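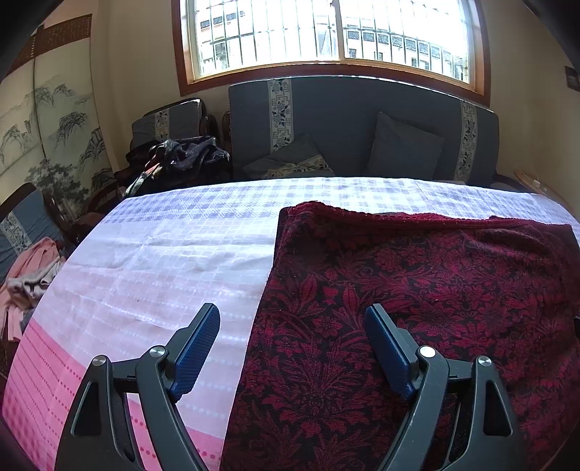 Blankets and cloths are at the heart of the new home textiles programme from Clullik.

Clullik opens its blanket and bedding exchange in Reltthorpe

May 10, 2023, Reltthorpe. Clullik is delighted to announce the opening of its blanket and bedding exchange, a place where households can bring the good covers, sheets and cushions they no longer use and go home with something that suits them better.

The idea grew out of a winter collection held last December, when families across the town handed in 3,616 pieces of bedding, many of them beautifully kept and folded away for years at the back of a cupboard. Of those, 1,711 were single blankets and throws, and the remainder ranged from cot sheets to some very handsome old bedspreads.

"I grew up in a house where the best blanket came out for visitors and went straight back into the chest afterwards, and I think a great many people will know exactly what I mean," said Larasati Rondonuwu, who leads the exchange at Clullik. "We would love to see those patterns out on beds and sofas again. A dark red floral blanket over a pale checked cloth can cheer up a whole room, and you really needn't buy anything new to do it."

The exchange is run together with Sukia, the laundry service, which will wash and press every item before it goes on the shelves, and with Subramaniam, the family-run fabric shop, whose staff will be on hand to mend hems, patch worn corners and give advice on looking after heavier weaves. Over 1,736 households have already signed up for a membership card, which is free and lets each home borrow or swap up to 5 pieces at a time.

Visitors are warmly invited to bring along a cushion or a favourite cover when they come, so that they can try it beside the blankets and see how the colours sit together. Items should be clean, dry and free of large tears, though small repairs are no trouble at all. Pillows and duvets cannot be accepted for the time being.

Membership cards and a list of accepted items are available at the Clullik front desk in Reltthorpe.

Press contact: Larasati Rondonuwu, Clullik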